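# Pranarton Sink Chores

Hello, and thanks for having a look! I put this set together because I got fed up with arguing about whether a robot can do the washing up. My brother-in-law thinks we're a year away, my flatmate thinks never, and I wanted something I could point at. So this is 198 simulated runs of one arm at one kitchen sink, plus the scripts I used to score them.

## What's in it

Every run happens in a rendered kitchen called Ometti. There are 4 chores:

- wipe: pick up the sponge and wipe a stretch of the counter
- rinse: swing the spout over, work the lever, then shut it off again
- strainer: lift the drain strainer out and put it back
- soap: press the top of the dispenser with the sponge held underneath

Each run is capped at 60 seconds. If the arm is still fiddling when the clock runs out, that's a fail, even if it was a whisker away. I know that's harsh (I've had the emails) but I'd sooner have a simple rule than sit there awarding half marks.

## Where the runs come from

The policy is called Ikik. It's a small thing I trained at home on my own demos, steered with a games pad, so please don't treat it as the best anyone can do. I'm sure a proper lab would beat it. The kitchen itself is a remix of the free Rungrueang room pack, with my own sink dropped in and the friction turned up until the sponge stopped skating off the worktop like an ice hockey puck.

Between runs I shuffle where the sponge sits and how it's turned. The arm's base stays put. I did try moving it for a while and the results were such a mess that I binned the lot.

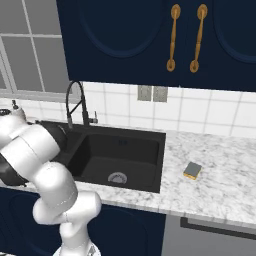 Wiping is the one people always ask about, and it's better than I expected! Once Ikik has a decent hold it goes back and forth quite happily. Getting the hold is the trouble. It likes to come down on the corner, squash it, and lift off with nothing, then do a lovely confident wipe of thin air. The scoring script checks for contact all the way through, so those don't sneak in as passes.

Rinse is hit and miss. Finding the lever is fine, but it tends to shove it past where it should stop, and the simulator is far more forgiving about that than my own tap would be. Strainer is grim. It's low down, it's slotted, and the arm has to reach over the rim to get at it, so most runs end with it scraping round the bottom of the basin. Soap I'd call promising, if you don't mind the aim being a bit off.

So can machines do the chores yet? Mine can do bits of them, slowly, in a kitchen where nothing is greasy and no one has left a lasagne dish to soak. There's no real water in any of this, by the way. The rinse chore only checks the lever angle and where the spout ended up.

## Running it

Unzip the folder, open a terminal in it and run:

 python score.py --runs runs/ --chore wipe

Leave off the chore and it does the lot. If you want to try your own policy, copy the ikik folder, rename it and swap in your own step function. You'll need 5 seeds per chore for the score sheet to fill in properly; with fewer it leaves the column blank and doesn't warn you. That's on my list.

## Known problems

The sponge sometimes sinks a little way into the worktop at the start of a wipe run. Restarting with the next seed clears it. Shadows flicker under the upper cupboards on older graphics cards, which looks horrid but doesn't touch the scores.

Use it for whatever you like, and if you get the strainer chore working please, please send me the run.

Contact: use the message form on the Pranarton page | © Pranarton | Back to top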